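Drying times on an indoor rack

The apartment in Altstead has no dryer hookup, so since December everything has gone on a folding rack in the spare room. I wanted to know which variable mattered most: spin speed, spacing, or air movement. I already owned a kitchen scale and a cheap humidity logger, and that covered the equipment.

The method was simple. Weigh each shirt dry, weigh it again out of the washer, hang it, and weigh it every hour until it came within 2 grams of the dry figure. The logger sat on the windowsill and wrote one line a minute. The longest run produced 1,579 lines before I stopped it.

Spacing had a larger effect than I expected. With shirts touching, the inner ones lagged the outer ones by 3 hours. Leaving one empty rail between items removed most of that gap, at the cost of half the rack.

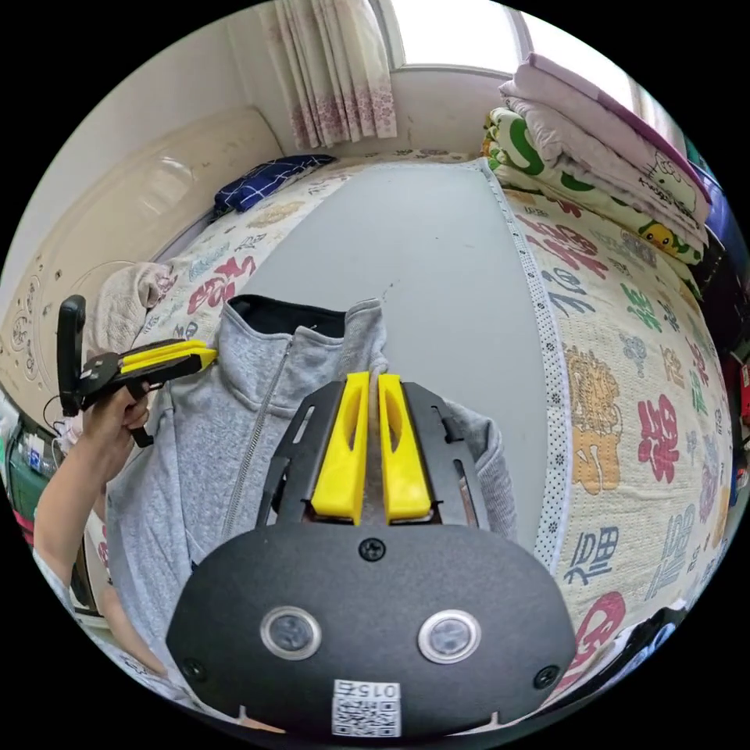 Air movement came next. A small desk fan on its lowest setting, aimed along the rails and not across them, did more than raising the thermostat. Erick Mbwambo suggested the direction change after reading my last post. Across the rails, the first row gets all the airflow and the back row gets very little.

Relative humidity in the room should stay under 58 percent. Past that point the hourly weight loss flattens out, and a fan just pushes damp air around. I open the window for ten minutes at the start of each load and leave the door to the hall open.

Spin speed I have only tested on cotton. The faster cycle takes out a lot of water but leaves hard creases at the seams, and I have not decided whether the ironing cancels the gain. Towels are next, once I find a scale with a higher limit.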